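Felby Bench Arm - Build and Set-up Guide
Section 5: Setting up the gripper in the simulator

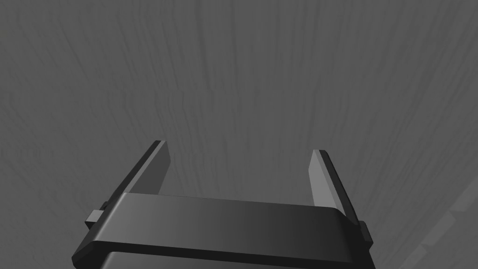
Do this section before you wire the real gripper. The Jelteo simulator runs the same control file as the arm, so the limits you set now carry over to the bench. You need the arm file from Section 4 and the Baird two-finger gripper file.

1. Open the arm file and load the gripper onto the wrist plate. If it loads sideways, set the wrist offset to zero and load it again.

2. Load the plain wood-grain table. Leave parts and bins out for now.

3. Switch to the wrist view. Both fingers should show, with the table behind them.

4. Set the finger travel. Fully closed is 0 and fully open is 1,000. Type the numbers in - the slider skips values near the ends.

5. Send the open command. The fingers should stand apart with a clear gap between them. If only one moves, the mirror setting is off. Turn it on under Joints and save.

6. Set the closing speed to 200. Leave it there until you have finished Section 7.

7. Lower the arm in steps of 5 mm. Stop when the height readout says 25 mm, and save this position as "table ready."

8. Open and close the gripper a few times at that height. Watch the contact log. It should stay empty.

Note: The default view is gray. Color can be turned on under Display, but it slows down older laptops and changes nothing in the control file.

Note: If you are using the shared computer at the Grilley workshop, save to your own folder. The common folder is cleared every September.

CAUTION: Keep the real arm unplugged until step 8 is done. The simulator sends commands to any controller it finds on the USB port, including one you forgot was connected.

CAUTION: The simulator does not model finger pads. If you plan to glue on rubber pads, add their thickness to the closed limit before you go on to Section 6.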